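# Wuston seamer banned for eight matches after boundary incident

*7 March 2019*

Wuston fast bowler Phong Phùng has been banned for eight matches and fined $300 after a disciplinary hearing into the end of last month's one-day match against Kolline.

The Belhaj League said Phùng admitted two charges, one of showing dissent at an umpire's decision and one of throwing the ball dangerously near another player. He had denied a third charge of abusive language, and it was dropped after the panel heard from both umpires.

The trouble began in the second-to-last over, with Kolline needing nine to win and two wickets in hand. Phùng had an appeal for a catch behind turned down. He fielded the next ball off his own bowling and threw it hard at the striker's end, where Kolline captain Tuấn Đào was standing inside his crease. The ball missed Đào and ran away for four overthrows.

Play stopped for several minutes while the umpires spoke to both captains. Kolline won with three balls left. Đào finished on 60 not out and left the field without shaking hands.

"I lost my head and I have said so to Tuấn," Phùng said in a statement put out by his club. "I thought he had hit it. I still think he hit it, but that is for the umpire."

Đào said he had accepted the apology and did not want to add anything.

Wuston coach Thịnh Võ called the ban "on the heavy side" but said the club would not appeal. He had asked for part of it to be suspended, as happened in a case involving a Follby player two seasons ago. The panel said that case involved no throw and could not be compared.

The ban covers league and cup matches and starts at once, so Phùng will miss the cup tie at Follby and is not expected back until May. He may train with the squad and can play in friendlies with the league's permission.

His absence leaves Wuston short of bowling at a bad time. He is their leading wicket-taker this season, and left-armer Khôi Lâm, who shared the new ball with him against Kolline, has a side strain. Võ said Lâm would have a fitness test before the squad for Follby is named – if he fails it, two bowlers will come up from the second team.

The Kolline match drew a crowd of 715, the best at Wuston this season. The league said it had received one complaint from a spectator about the delay and had replied to it.

Kolline stay second in the table. Wuston are fifth, with a game in hand on Follby.
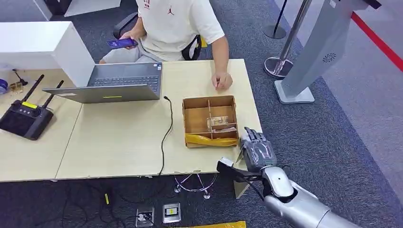 **Khoa Ung**

Covers the Belhaj League and local club cricket.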